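Home Posts About Contact

Shingles, four weeks on

May 2021

I had chickenpox at 4 and hadn't thought about it since. Then a patch of skin under my ribs started to burn, and two days later the rash came up.
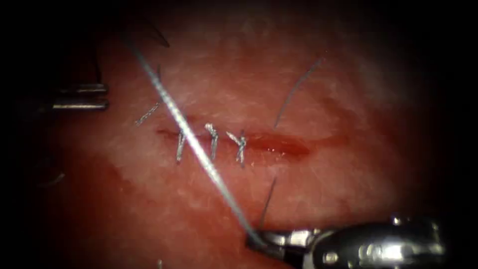
Takeshi Sugawara

The pharmacist in Dursun took one look and sent me to the surgery. The doctor gave me antivirals, to be started within 3 days of the rash, so I only just made it. The tablets were large but gave me no trouble.

The pain was worse than the rash. I slept in a loose cotton shirt and kept a cool flannel by the bed. 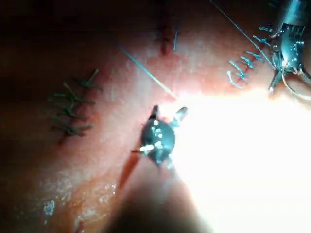
I also stayed away from my sister, who is pregnant and can't remember having chickenpox. The blisters had crusted over by the second week – after that I went back to work for 4 hours a day.

The skin is still sore when a seat belt rubs it. I see the doctor again in July and will ask about the vaccine then.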